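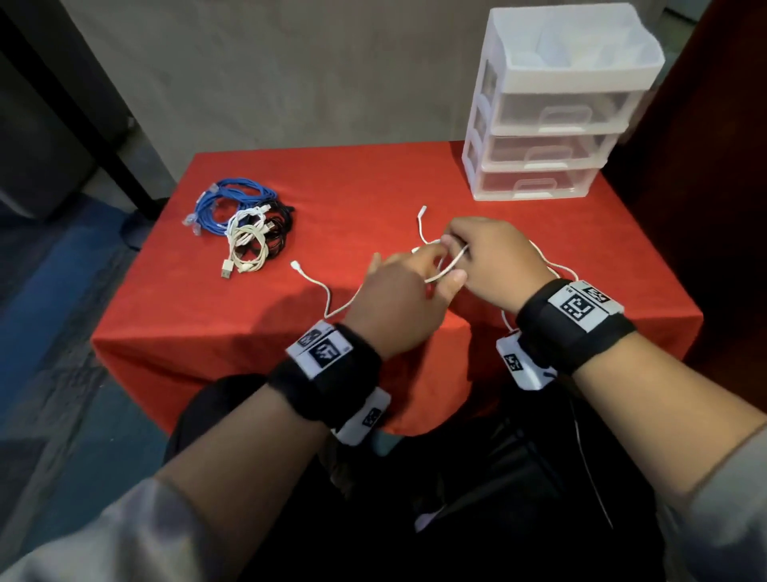

One reader of the draft rules asked why a cable set needs a rule book at all, when a person can coil a cord without thinking about it. Another, Ccori, wrote that the rules were fine but that they belonged at the front of the card and not in an appendix. We took the second point, so the rules come first.

Tastholm Cable Handling Set: README and data card

Version note

Last edited 2nd June. The file layout has not changed from the September release. The recording rules and the label rules have been rewritten, and the old wording should not be cited.

What is in the set

3,856 clips of people handling cables by hand at a table, with wrist pose for both arms. The tasks are picking a cable out of a group, finding its ends, coiling, and sorting by type. The set is meant for training and checking two-arm robot policies on soft, long objects. It holds no robot runs. If you want to compare against robot runs, use the Jilline format converter in the tools folder and read its notes on joint limits first.

Recording rules

1. The wrist markers face outward and stay on the strap they were calibrated with. Swapping left and right straps means a new calibration.
2. Sleeves may be long or short. They must not cover a marker at any point in the clip.
3. Both hands start in view. A clip may end with a hand out of view if the task is done.
4. No cable in the set is plugged into power or into a live port.
5. Work at a normal pace. Do not slow down for the camera and do not repeat a grasp to make it look cleaner.
6. A dropped cable stays in the clip. Pick it up and go on. If it lands on the floor, stop the clip and mark it "floor".
7. Clips run no longer than 300 seconds.

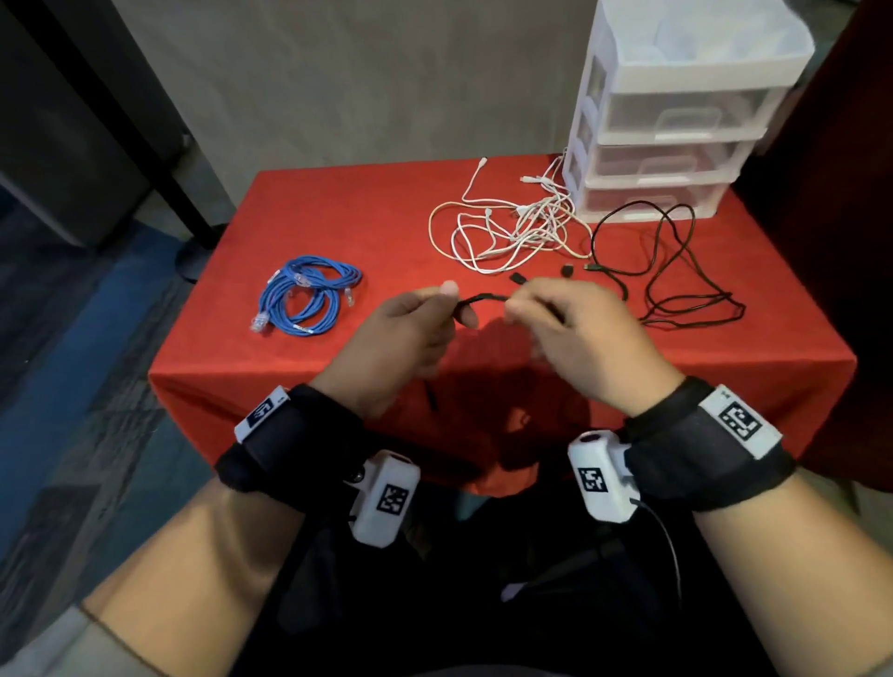 Rule 5 is the one most often broken. People who know they are being recorded tend to pinch with the fingertips and hold still for a moment before moving, and a policy trained on that will pause too. When we review a clip and see this, we keep it but set the field "staged" to 1. Leave those clips out of any timing work.

Rule 6 came out of the first release, where drops had been trimmed. The trimmed clips looked good and were of little use for learning how to recover. They have been removed – all 319 of them – and their IDs are listed in removed.txt so that older results can still be traced.

Label rules

Each clip gets one task label and a list of grasp events. A grasp starts at first contact and ends when the last finger leaves the cable. Sliding along a cable without letting go is one grasp. Passing from hand to hand is two grasps that overlap.

Cable type is labeled by connector, never by color. White cables in particular come with several kinds of plug, and color alone gave us bad labels. If neither end can be seen at any time in the clip, the type is "unknown". Do not guess from thickness.

Two labelers mark each clip on their own. If their grasp start times differ by more than 7 frames, a third person decides, and all three values are kept in the file.

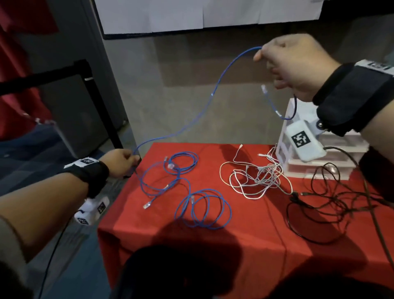

Can I drop the clips where a marker is hidden for part of the time?
Keep them for training and leave them out when you report pose error. The field "marker_gap" gives the length of the longest gap in frames.

Consent and privacy

Everyone recorded signed the form in docs/consent. Faces and voices are not released. A person may ask for their clips to be taken out at any time, and the next version will go out without them. If you hold a copy, you agree to delete those clips when the notice is posted.

Known limits

Most of the cables are short enough to handle while seated. There is little here on stiff cable and nothing on cable under load. Table cover and lighting vary less than they should, so a model that does well on this set may do worse on a bare bench. Test on your own table before making any claim about it.

Wrist pose is weaker when the forearm turns fast – see the error table in docs/pose.

Use on real hardware

Nothing in this card replaces a risk review of your own cell. Set force limits before the first run, keep the stop button within reach of the person watching, and start with unplugged cables you can afford to lose.

Hosting

The files are mirrored by Trendness. Check the hash list after download. Report bad labels through the issue page with the clip ID and the frame number, one clip per issue.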